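Coseck Publishes Its Office Gripper and Wrist Camera Comparison, Including the Boring Parts

A cabinet, a carpet and a great deal of opening and closing

Coseck, which tests robot hardware for companies that would prefer to learn about problems before the invoice clears, today released the results of its office-furniture comparison of two-finger grippers and wrist cameras. The report, called Clinis, runs to 60 pages. The summary runs to 2, and the company has made its peace with which one people will read.

The test covered 24 pairings of gripper fingertips and wrist camera settings over 1000 attempts at ordinary office jobs: opening a cabinet, reaching toward a shelf, closing the cabinet again. It took place in a furnished office with carpet, cables and desks, on the theory that most robots will one day have to work somewhere that looks like that.

"Everybody has a video of a robot folding a napkin," said Anselmo Arango, who runs comparison testing at Coseck. "We wanted to know which fingertip you'd still be happy with after lunch, when it has pulled on the same door all morning and the door has not improved."

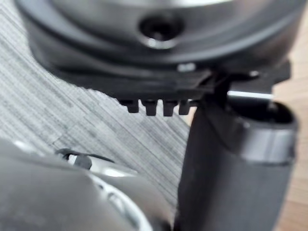 Wrist camera view, with the gripper at lower left and striped carpet behind.

Half of the report deals with the wrist cameras. A camera that close to the hand sees a lot of its own robot, and buyers tend to find this out late. Coseck scored each setting on how much of the floor or furniture stayed visible, how sharp the fingertip was at working distance, and how often the controller lost the thing it was reaching for.

Longer fingertips did well with the cameras and badly with the doors. Shorter ones gripped a door edge firmly and then spent much of their time out of focus. The report devotes eleven charts to this disagreement and does not settle it. 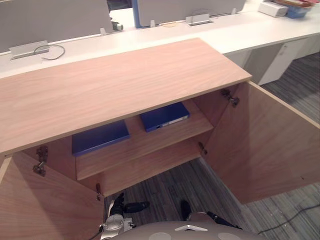
The cabinet with both doors open and two blue binders on the shelf, seen from the robot's head camera.

Doors were scored separately, left and right. Coseck had planned to report them together, but the left gripper beat the right one so steadily in the first week that the team swapped the fingertips to see whether the lead would move. It stayed with the left arm. The cause was a controller setting that had been copied over with a typing error, and the first week was run again. The original figures appear in an appendix, where they can embarrass everyone equally.

The control software was supplied by Pindico in two versions. The newer one was quicker to reach the door and slower to let go of it. Testers preferred the older one and were asked to write down why, which they did at length.

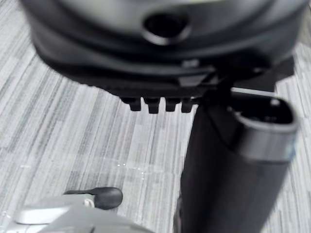 Black fingertip at lower left, over the carpet, in a wrist camera view.

Carpet also earned its own chapter. Streaky gray tile gives a vision system plenty to look at and very little worth knowing, and the depth estimates showed it. Settings tuned on a plain lab bench lost the most ground. Those tuned on the carpet itself did better, to the surprise of one reviewer, whose comment has been left in the margin of the report.

"I have now formed opinions about carpet," Arango said. "My family would like me to have fewer of them."
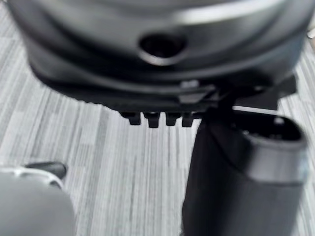 Coseck does not name an overall winner. The report ranks the pairings by task and lists the failures next to the scores, so that a buyer who cares only about shelves can skip the doors. Chávez, the distributor that lent the fingertip sets for the test, saw the results at the same time as everyone else and has asked for its fingertips back.

A second round is planned for September. It will add drawers, which the team put off this time on the grounds that the doors were taking long enough.

The Clinis report and the full score tables are available from Coseck on request. Companies that want their own hardware in the September round should write to the testing desk and include a spare set of fingertips.

About Coseck
Coseck compares grippers, arms, cameras and controllers for robot buyers. It sells none of them.

Media contact: Anselmo Arango, comparison testing, Coseck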